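Crockery handlers wanted for the Skerkiver trial, Drondeck (part-time, paid)

I run the packing side at Ngata, and I'm looking for 2 people to join us while we bring in the Skerkiver line.
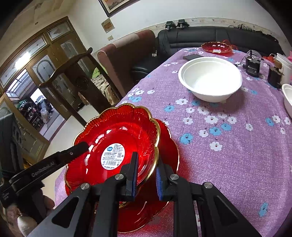 Let me say what's changing first, as everyone asks! We send out 1,489 different items, plenty of them glass, and until now every plate has been lifted, checked and wrapped by hand. From May a pair of robot arms from Clasent will take over most of the lifting. Our packers are staying (I fought for that in writing), but the day will look different: less stooping over crates, more time checking rims for chips, and a fair bit of showing the machines how a careful person picks up a plate.

That last part is where you come in. You'd spend your shift with a gripper in each hand, picking up dishes and bowls, stacking them and putting them down again, over and over. It's fiddly, and your wrists will know about it by the end of the first week. We stop for a proper break every hour.

You don't need any computer skills. Patience, steady hands and a willingness to tell me when something feels daft would be lovely – I've already changed the table height after one grumble.

The trial lasts 7 weeks, mornings only, and there's a 1,000 pound payment on top of the hourly rate if you stay to the end. Drop a note in at the Ngata front desk with a phone number and the mornings you can't do.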